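**From:** Sze-wing Hsu
**To:** skevgate-house list
**Subject:** Re: [skevgate-house] the gray bin, again

On the matter of the bin, Rilent wrote:

> Can we please agree on what the gray bin is for? I was told when I moved in that it was for things the kids leave in the yard. Then in July somebody told me it was picnic stuff. Last night I went to find a cup and I got a plastic animal instead, and it had been in there long enough to have sand in its seams.
>
> I'm not mad. I would just like to know if I'm allowed to throw things out of it, and who I have to ask first. Also, the bottom of it is pretty beat up. Do we want a new one?
>
> Also also, whoever has the good colander, it's been a while.

Dear Rilent, and dear everyone who read that and closed the laptop,

The gray bin is for both. I know this because I'm the one who combined them, the spring we lost the hall closet to the new water heater. There were two bins then, a yard bin and a picnic bin, and they had 2 perfectly clear labels that everyone ignored with equal energy. I put it all in the bigger one and figured I'd sort it out by summer. I didn't say which summer.

To answer the questions in order:

Yes, you can throw things out, if they're cracked or sticky in a way that soap doesn't fix. Put anything else you want gone on the shelf by the mailboxes and leave it a couple of weeks. If it's still there, it's yours to get rid of, and God go with you.

You don't have to ask anybody. If you feel you must ask somebody, ask me, and I'll say yes.

No, I don't want a new bin. The floor of this one is worn and it will go on being worn. It's big, it's gray, and it doesn't leak, and the last time we shopped for storage as a group it took 765 emails. I still have them. There's a subthread about lids. We didn't buy a lid.

As for what belongs in there, my own feeling is that a bowl is a bowl. The kids use the plastic dishes to move water from one hole to another, and then we eat potato salad off them, and in between there's supposed to be a trip through the dishwasher. That trip is the part I'd like us to get better at. Please wash it before it goes back, even if it only held gravel. Especially then.

The orange cup stays. I'm aware that it isn't a nice cup. It has been to every cookout we've had, and the Sobczak kids will not drink lemonade out of anything else, and I'm not going to be the one to explain it to them.

The sea animal stays too, at least until somebody can tell me what it is. It's sort of olive yellow on top and pale gray underneath, and so far I've been told it's a whale, a ray, and "a guy." If it belongs to one of your children, please come get it. If it belonged to one of your children and they're now in high school, please come get it anyway. You can rinse the sand out of it under the tap in the laundry room, but run the water slow or you'll wear it home.

The handled things are harder. People keep putting in stuff with a handle because it looks like it might go with something. If you know what yours goes with, store the two together. If you don't, that's what the shelf is for.

I'm going to go through the whole thing on the light wooden bench in the morning, with coffee, starting at 9:30. Anyone who wants to defend a particular item should come down and do it in person. I won't be taking attachments. The folks on the Dimer side of the building are invited too, seeing as half of this is probably theirs.
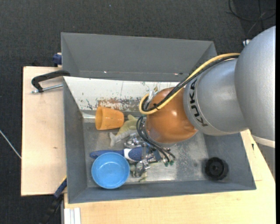
And if you come, bring back whatever you've borrowed for the kitchen and never returned. I'm not accusing anyone about the colander, but I did hear pasta through the wall on the second floor, and it sounded well drained.

Sze-wing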